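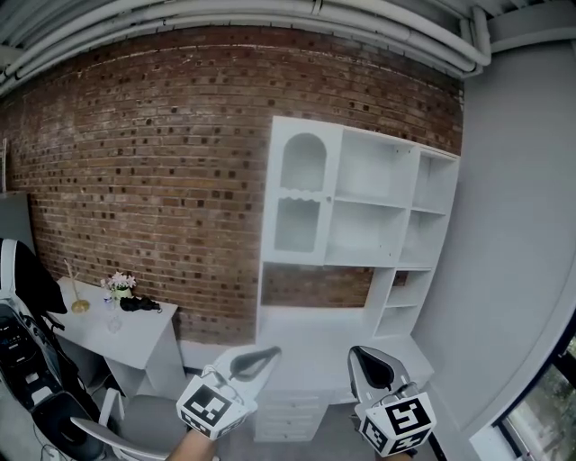
Costdale, 7 December 2020

Household and workshop robots: your questions

Annapurna Varghese looks after the public enquiries inbox at Milari. The answers on this page cover what people ask most, and were last revised in July apart from the two on cost and tidying, which are new.

Can I buy a robot that does the housework?

You can buy machines that do single jobs. Robot vacuum cleaners and lawnmowers are on sale and many people are happy with them. A dishwasher is a machine that does a chore too, though few people call it a robot. There is no machine in the shops that will go from room to room and do whatever needs doing.

Could a robot tidy a desk?

Parts of it, in a test room, with someone close by. Take a desk with a small vase of flowers on it, a clear glass in front of the vase and a crumpled black cloth alongside. A person clears that without thinking. For a machine, the glass is difficult to see, the vase must stay upright, and the cloth has a different shape each time it is picked up. It also has to be told which things are meant to stay. Flowers usually are.

What about putting things away in drawers?

Drawers are harder than open shelves. With a shelf, the arm only needs to reach in and let go. A drawer has to be found, gripped, pulled straight and pushed shut again, and a small recessed pull on a white drawer front gives the fingers little to hold and the camera little to look at. Low drawers under a desktop are awkward as well, as the arm must get down there without knocking the edge of the desk or the chair.

We have seen arms open a drawer they have practised on. Ask the same arm to open a different make and it may well miss.

Why do some grippers have hands holding them?

Hand-held grippers let a person do a chore with the same sort of fingers a robot would have. How the person moves can be recorded and used to teach a machine. The white cubes with black square patterns are markers. A camera can pick out the pattern and work out where the gripper is and which way it is turned.

Does one pair of fingers do for every job?

No. Curved pads are good for a lot of ordinary things, but a coin lying flat or a single sheet of paper will defeat most of them. Workshops get round it by changing the fingers between jobs. At home that would mean keeping a box of spare fingers somewhere, and we don't think many people want one.

Is it easier in a workshop?

Much easier, if the work repeats. Msimang, a small parts packer we have worked with, has an arm that lifts trays off a belt and stacks them. The trays are all one size and arrive facing the same way. The same firm still sweeps up, unpacks deliveries and sorts returns by hand, and has no plans to change that. The arm was tried on returns for 3 days and taken off again – too many items came back in torn bags.

How much does an arm cost?

The Skosuslow bench arm, which is the one we are asked about most, costs up to £3,158 depending on the fingers and the stand. That price does not include setting it up. Please do not buy one expecting it to load your washing machine. It is a bench tool and has no wheels.

Will I need to rearrange my house?

For a robot vacuum, a bit. Pick up cables and lift chairs with thin legs if it keeps getting caught. For anything with an arm, nobody can say yet, but clear floor and plenty of room around the furniture will help.

Are they safe near children and pets?

Follow the maker's instructions for vacuums and mowers, and keep children and animals off the lawn while a mower is running. Bench arms should not be used where a child can reach them. Even a slow one can trap a finger.

When will there be one that can do everything?

We don't know, and we would be careful of anyone who gives you a year. Folding, wiping, picking up and putting away are all being worked on, and each gets a little better. Doing them one after another in a room the machine has never been in is still a long way off.

Can I come and see a demonstration?

Yes. We run open afternoons in Costdale when restrictions allow, and places must be booked. Write to the enquiries inbox with your name, how many are coming and whether anyone needs step-free access. Annapurna answers most messages within a week. Please do not bring your own robot for repair, as we have no workshop for customers.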